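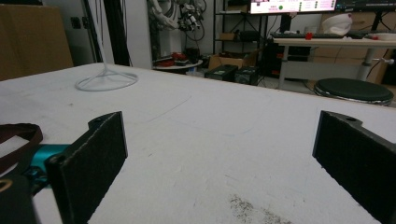 The hand-held gripper over the big table, both fingers up. The arm is in the background.

From: Nneka Eze
To: shop-robotics list
Date: September 2025
Subject: Re: [shop-robotics] Felt pads are done, can we start recording?

Garba Fashola wrote:

> Both fingers now have the new pads on and I'm calling the hand-held
> unit finished. The teal joint doesn't bind any more and the pads
> meet flat when you squeeze. I picked up the Gemero test block 14
> times in a row without dropping it.
>
> Proposal: we start recording demos this week and get the arm
> copying them by November. Yakubu says the Skirkska software will
> take our files as they are. If people agree I'd also like to put
> the 553 dollars left in the parts fund toward a second unit, so
> two of us can record at once.
>
> Garba

Garba, nice work on the fingers. They look square to each other, and after the last pair I didn't expect that. I'm still going to be the wet blanket on the rest of it.

Fourteen good grabs of one block is a fine afternoon. It doesn't tell me much about the gripper, though, if it was the same block from the same spot with the same person squeezing. You know exactly how that block wants to be held by now. Hand the thing to Asnakech, who hasn't touched it, and give her something slippery or something with a round bottom. If she does well I'll shut up about the pads.

About the fuzzy facing. I understand why you like it, it's quiet and it's forgiving. But look at the dirty patch on the near side of the table. Fuzzy stuff picks up grit, and every pad we've tried has gripped worse once it was loaded up. Has anyone got a plan for cleaning them, or do we just peel and replace? If it's replace, I want to know what a set costs before we buy a second unit that eats them too. And could whoever uses the big table wipe it down, please. I asked for this before.

Other things that bother me:

The mounting holes. There's one small hole near the top of each finger. Is that for the cover we talked about, or left over from the old bracket? If it's left over I'd like it gone from the drawing, so the next person doesn't spend an evening looking for the screw.

The software. "Will take our files as they are" is what we heard about Tijani too, and I spent most of a month renaming columns. I'd like to see one file go all the way through to the arm moving. One file, a dull one. Until then I don't believe it and I don't think Yakubu should have to defend it from a help page.

The arm. It hasn't run a full job since the cables were redone, and from where I stand they're a tangle again at the business end. A cable that snags halfway through a reach will ruin a run and it'll look like the training was bad. Please can we tie those back before anybody presses go?

The money. I vote no on the second unit for now. Oluwatosin had the Grimimum quote for replacement joints at 1,149 for the set, and if one of those goes we're already short. Spending what's left to record twice as much of something we haven't tested once seems backward to me.

What I'd agree to: 2 people, neither of them Garba, each record a short session with mixed objects. We run a file from each through the software and see what the arm does with it. If it's even halfway sensible I'll second the purchase myself and bring food.

I know November sounds far off. It sounded far off last year too — we had a very nice poster and an arm that waved.

One small practical matter: the red bits on the little round table by the arm. If those are yours, put your name on them or take them home. I need that table for the laptop.

Nneka

--
You are getting this because you signed up for shop-robotics.
To leave the list, send a blank message with "unsubscribe" as the subject.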